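August, past ten at night

Started the tidying thing again. I say again because I've now read three separate articles promising me a calmer head if I clear one flat surface a day, and I've tried it each time, and my head is the same head. But the table was getting silly. I went to eat a sandwich on it last night and ended up standing at the sink.

The latest scheme comes from Tovo, the app my sister-in-law pays for and forwards to everyone. You pick a surface. You set a timer. You put every object into "keep here," "keep elsewhere" or "let go." There is a little chime. I turned the chime off before I had sorted anything. The app also wanted to know how I was feeling on a scale with faces on it, and I picked the middle face because I wanted to get on.

I will say that the table is a good table. White top, plenty of room, and I bought it so I could spread out papers and see them. What I see is cables. I have never in my life bought a cable on purpose, except the one time, and yet there they are in loops, one over the other, and when you pull the end you want, the one you don't want comes with it. Supposedly you coil them and label them. I did that when I moved in. The labels fell off and I found them months later stuck to a sock.
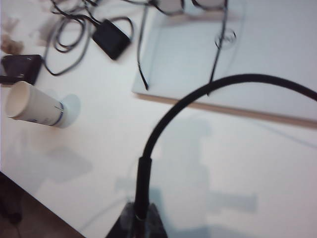

The Dell is the real problem, if I'm going to be fair about it. Everything on the table gathers around the laptop. The power adapter has to be there, and then whatever is plugged in has to be there, and then I'm sitting there so a drink has to be there. Put the laptop away in a drawer and in theory the whole lot would go with it. I doubt it. I've put it in the drawer before. By the next morning it was back out and the drawer was full of something else.

Paper cups are the other thing. I own mugs. I own too many mugs, which would be a different night's surface. But I walk to Agbayani for coffee and I come home with the cup, and then the cup has a life of its own for a few days. Tovo would say "let go." Fine. I don't need an app to tell me to throw out a paper cup, and I notice it had no advice at all on the harder question, meaning the cables.

Three categories, by the way, is too few. Where does "I don't know what this belongs to but it will turn out to be important" go? That's most of what I own. I had a charger like that once, threw it out in a fit of virtue, and had to pay 70 dollars for the replacement. I brought this up with my sister-in-law and she said the peace of mind was worth 70 dollars. It was not her 70 dollars.

Took a break around here and looked up storage, always a mistake. Nurier makes a desk with a channel in the back that the cords are supposed to vanish into. It costs 625 and you put it together yourself. In the pictures there is one plant on it and one pencil. I would like to see it after a month with a person living at it. I read the reviews for a while and the people who love it all seem to have had it less than a week. One man gave it two stars and wrote only "cords still there." I trust him more than the rest of them combined.

Skestis has a box with a lid and slots for 118 before shipping, and it's a box. You put the mess in and close the lid. I have shoeboxes.

So I went back to the table and did it my own way, meaning I did the easy things first and felt pleased with myself. The beige odds and ends up in the corner I looked at and left for tomorrow. Then glasses. I've been told by two different people to pick one spot in the house for my glasses and always use it. I picked the bathroom shelf. This lasted maybe four days and after that I was hunting for them every morning with the eyesight of a person who isn't wearing glasses, and anyone who thinks that's a good system should try it.

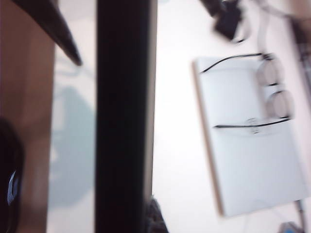 The trouble with a spot is that you have to already be a person who puts things in spots. I take them off when my eyes get tired, and my eyes don't get tired in the bathroom. They get tired wherever I'm working. So I might just give in and say that the table is the spot, and if I can't find them, I should look at the table. I'd bet it holds up longer than the shelf did. There's the case, too, somewhere. The optician was very firm about the case. I think it has buttons in it.

Timer went off while I was reading about the desk, so officially I completed the session. Tovo gave me 131 points. I can't find anywhere what the points are for. There's a screen where you can see other people's points, and some of them have thousands, and I wonder what their tables look like. I suspect they start the timer and go watch TV.

Do I feel calmer? No. I feel like someone who moved cords. The articles all say to give it two weeks – they always say two weeks, long enough that you've forgotten what you were supposed to be checking. I'll give it until I need the table for the tax papers and then we'll see.

Need to remember: trash bags, the big ones. Call about the water bill. Try the drawer in the hall for the older cables, if it will open. Look in the case for the buttons, because the gray coat is missing two and it'll be cold before I get to it.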